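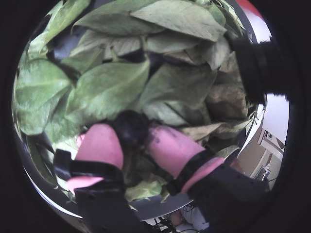 Unit 4: Household Hazardous Waste and the Civic Amenity Site

Reading for this unit: course reader, sections 4.1 to 4.3. Students should bring the Tromport site plan to the seminar.

4.1 What counts as hazardous

Household waste is treated as hazardous when it can burn, corrode, poison or react during ordinary collection. Paint thinner, garden chemicals, car batteries and fluorescent tubes are the usual cases. Empty containers are not exempt: a tin that held solvent is handled as solvent until it has been checked.

Small lithium batteries deserve separate attention. They are often left inside toys and toothbrushes, and so reach the general skip unnoticed. Once crushed, a damaged cell may catch fire some hours later.

4.2 Reception at the site

The Tromport site accepts 22 categories of material, of which six must be handed to a member of staff. The procedure is as follows.

The visitor declares the material at the gate. Staff check the label and the condition of the container. Leaking items are placed in a lidded tray before they are moved. Unlabelled liquids are entered in the register as unknown and stored apart from acids and oxidisers. Visitors do not enter the store.

The store holds up to 200 litres of flammable liquid. When that limit is reached, reception of flammables stops until the contractor has collected.

4.3 Comparison of two districts

Flesen relies on a fixed site. Grimley has no site of its own and sends a collection vehicle to each parish twice a year. In the last full year, Flesen recorded 384 deliveries of hazardous material and Grimley 131. The figures should be compared with care, as Grimley enters one delivery per household and Flesen one per visit.

For the seminar

Prepare a page on the following: should Grimley keep its vehicle, or pay for its residents to use the site at Flesen? Refer to travel distance, storage time and the risk of items being kept in sheds and garages between rounds.

Written work is to be left at the Athumani Building office by noon on the day of the seminar.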